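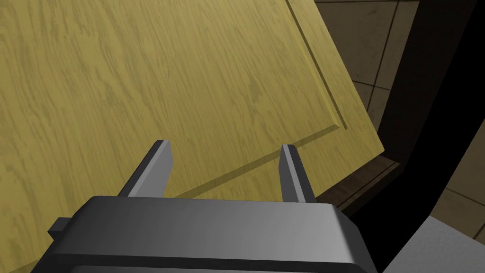

**Should a small shop buy the arm first, or the simulation setup first?** The simulation setup, and then sit with it for a couple of months before you sign anything for the arm.

I've been doing the budget for our door-opening work at Brirano since Saturday (with a lot of coffee!) and I wanted to put it down while it's still fresh, so bear with me, this runs to a few posts.

We had $1000 left over for software and $40 a month set aside for compute, and my first thought was to throw it all at a nicer gripper. Baldur Frandsen talked me out of it, very kindly, over a long lunch. Cabinet doors and knobs ask such different things of a pair of flat fingers, he said, and you want to know how wide they need to open before you pick from a catalog.

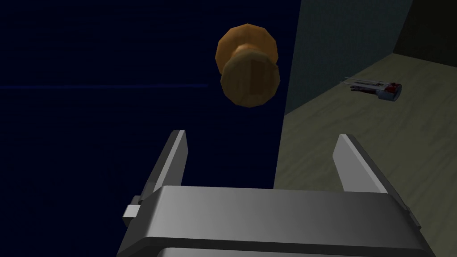
Simulated gripper beneath a round doorknob

Round doorknobs are where I keep going back and forth on price, friends. The basic parallel jaw from Gilov fits our budget, and the wider one from Þorgeirsson takes 10 weeks to ship, plus the mounting plate is sold separately (please, please check for that, I very nearly missed it).

So the plan for now is to rent time on the arm over at Plurnley in August, bring our own fingers, and hold the big purchase until after that. If you've bought from either one, I'd love to hear what you paid for spare fingertips, and whether the service plan was worth having.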